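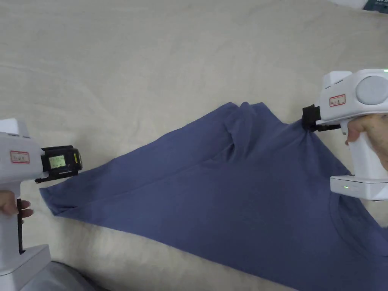

Handling rules for garment recordings, revision 2

The revised rules for recording cloth work with hand-held grippers apply at the Cenano and Cullow sites from Saturday, February 1, 2025. Elmarie Dlamini edited the text. Changes from the first revision are listed by clause.

Clause 4, labels. Each gripper carries its own label on the housing, and both labels go into the session log before the first take. Left and right units may not be swapped within a session.

Clause 7, grip points. Take hold of one layer or a gathered tuft, but stay with one method for the whole take. Collar seams are not grip points. If the cloth slips out of a jaw, finish the motion and mark the take - do not restart the recording.

Clause 9, surface. Use a plain cover that contrasts with the garment. Creases in the cover are allowed. Pulling it flat between takes is not required.

Clause 11, review. Valdis Ozoliņš checked 856 takes against the old text and returned 102 of them, 44 for missing log entries. Returned takes are kept under their original numbers and may not be overwritten.

The Suletti site stays on the first revision until April. Questions on clause 7 go to Elmarie, log corrections to Valdis.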